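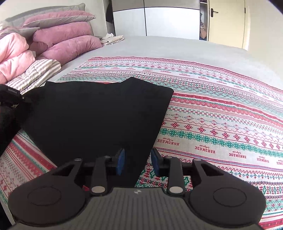 The laundry at Sornley takes in black cotton from three hotels and returns it, as far as the manager is concerned, the same colour it arrived. She has run the site for long enough to be wary of the word "colourfast".

"Most black cotton is dyed with reactive or sulphur dyes," she said. "Sulphur is cheaper and it rubs. You find that out on the first white pillowcase."

New stock is washed alone for the first 2 cycles, cold, with a liquid detergent that contains no optical brightener. Brighteners stay on the fibre and give black a bluish cast under shop lighting. She puts a good part of what customers call fading down to this, and the rest to abrasion – surface fibres break, stand up and scatter light. Turning a garment inside out moves the wear to the side that is not seen.

The plant runs two washers from Verstraete and an older Kukovora dryer, which she keeps on its lowest setting for dark loads. Last February the site handled 3199 kilos of dark work against a planned 3000. The excess went through overnight, and the rewash rate did not change.
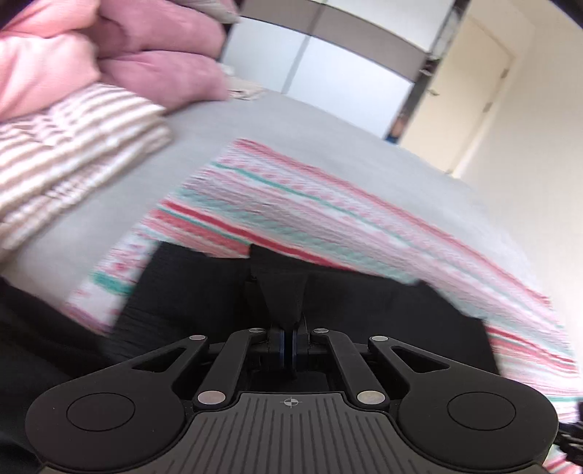 Zunarska, the contract supplier, takes a different view of temperature, and holds that a properly rinsed reactive black will stand sixty degrees without visible loss.

"On their test cloth, perhaps," the manager said. "They rinse it until the water is clear. A bedding maker on a tight price stops earlier."

On vinegar and salt she was brief. Neither fixes a dye that has already been through the mill. She does allow a little vinegar in the last rinse where the water is hard, to clear detergent residue that dries as a grey film.

Dark items are line dried indoors from four in the afternoon, when the dryer goes over to towels.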